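Prolaneo Handheld Gripper Pair, PL-40
Supplied by Tratideo

Two hand-operated grippers for demonstrating cloth handling to an automated folding cell. Sold with the Kekach practice guide, revised 2023-11-04.

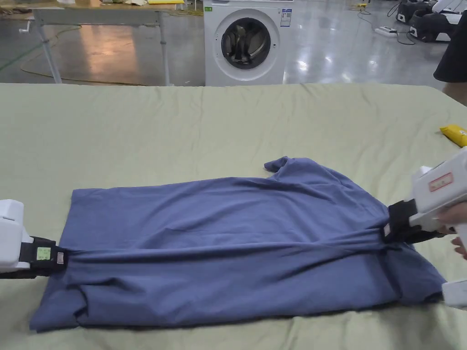
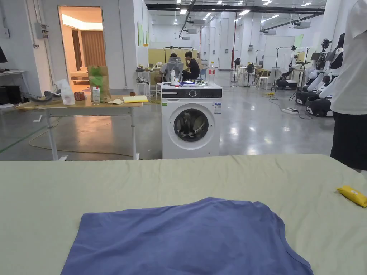
Blue T-shirt on a covered table, with a front-loading washer behind.

Good practice
Keep fingers behind the jaw line.
Route cables clear of the operator's standing area.
Lay garments flat before grading.
Log jaw wear every 12 sessions.

Guide: 147 pages, colour. Enquiries: Aled Trevor.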